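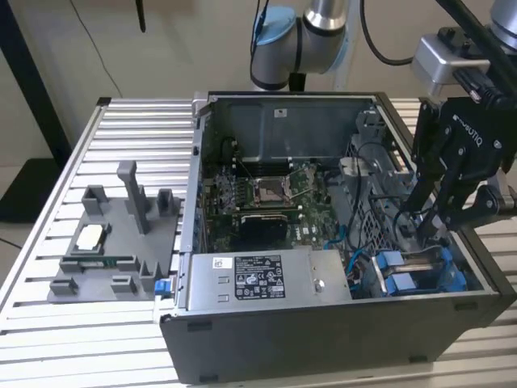 Gripper opens by itself after protective stop, drive cage station

Drusine forum > Cells and Tooling > Faults

tarn_relay
Two-arm cell at our Skurthorpe site, PC teardown and rebuild. Robotiq gripper on the arm that works the drive cage. Fault: after a protective stop, the gripper goes to full open when the program resumes, before the arm has moved. Inside the cage there is no clearance for that. It bent one perforated panel and cracked a blue release tab. Logged 1,437 cycles before the first occurrence, 8 occurrences since. Program is unchanged since July.

pelmet44
Is there an activate call at the top of the program? If resume restarts from the top, the gripper runs its activation stroke wherever it happens to be.

tarn_relay
There is, but resume should continue from the stopped line. I'll check the log.

ohmward
I'd look at the cable before the code. Ours dropped the tool connection after 2,000 cycles where the cable flexed at the wrist. Script reconnects, sees an inactive gripper, activates it. Same symptom.

pelmet44
Disagree. A cable fault would show up mid-motion too, and he only sees it after a stop.

ohmward
He only sees it after a stop because the bad connection may be what causes the stop. Order of the log entries will settle it.

tarn_relay
Log pulled. Communication loss comes first, protective stop second, in 7 of the 8. The other one was a real contact with the cage.

ohmward
Replace the cable. We now change ours at every 3,000 cycles on the Zosotley line.

pelmet44
Fine for seven of them. The eighth still opened with no comm loss, so the recovery code is wrong as well. Never activate without checking position. Retract by hand to a safe height, then activate.

shaikh_cells
Agree with pelmet44. Also keep hands out of the case until the activation stroke is finished. The Shaikh procedure has the operator confirm from outside the guard.

tarn_relay
New cable ordered, activate call moved behind a height check. Cell is locked out until both are in.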